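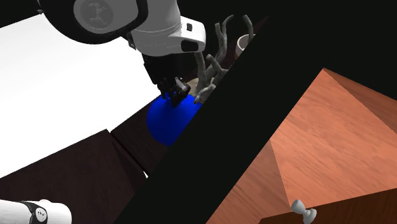 09/08/2023 - Comard, the home furnishing retailer, today opens its 13th store, at the Unnithan shopping center. Doors at 9. The new Trimness storage line goes on sale the same morning, 285 pieces in all, and it's the first Comard range built on customer requests. Dark brown wood panels, an orange-brown cabinet, bright white surfaces: shoppers wanted those tones mixed in one room and now they can buy them that way. Delivery is free within the city untill the end of February.

Trimness is made by Demimska, Comard's supplier for 2 years. Cabinets, shelves, low benches. Flat packed, tools included.

Store size 1,733 square meters, parking at the rear. Cafe opens later this fall, date to be confirmd.

Price list and press samples on request from the Comard press desk.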